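Radio sensing notebook: through-wall breathing runs
February
Posted by the sensing bench

Carried on with the breathing-rate work in the Hudilholm flat. The aim this month is to get a steady rate from one sleeper through the bedroom wall, using the Flona board in the hall cupboard and no wearable except the Zaugg chest belt we use as ground truth.

Setup

Same as January apart from the antenna spacing. The Flona sits on the second shelf, facing the plasterboard. The router is on channel 7, and I left it there so the runs compare with the old ones. The laptop clock had drifted against the belt again, so I resynced before starting and wrote the offset in the run sheet.

We took 192 windows overnight. Of those, 3 had no belt signal at all and I have thrown them out. The rest went through the usual chain: phase clean-up, band-pass, peak pick.

What came out

On the back or on the left side the rate tracks the belt well. Facing away from the wall it goes wrong in the old way, with the estimate jumping to double the true rate for a minute or two and then dropping back. I had blamed the filter, but widening the band made no difference. I now think it is the second path off the wardrobe door. Opening the door and repeating the run would settle it.

The fridge compressor shows up too – a clean line well above breathing, easy to notch out. The lift does not show, which surprised me.
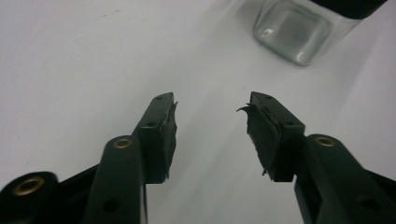

Software

Moved the peak picker over to the Jullitz library. The old script loaded the whole night into memory and fell over at frame 1,267 every time, whatever the night. It was a bad header in our own logger, fixed now. Old files need the repair script run on them once before they will load. Please don't run it twice, it shifts the timestamps.

Jullitz is slower on short files and a lot quicker on long ones. I have left both versions in the shared folder until someone else has checked the output.

To do

- Repeat with wardrobe door open, then with it shut and a blanket over it
- Two sleepers, belts on both
- New battery for the Zaugg belt
- Ask whether we can keep the flat through March

Last updated: February, 16:40

Comments

benchtwo: I had the same doubling in the old office. It was a metal filing cabinet. Moving the receiver a hand's width along the shelf helped more than any filtering did.

rfnotes: Is the offset added before or after the clean-up step? The run sheet doesn't say.

sensing bench: Before. I've put it in the sheet.

m_k: Ran the Jullitz version on two of the January nights. Rates match the old script except for the first minute, where the new one starts late.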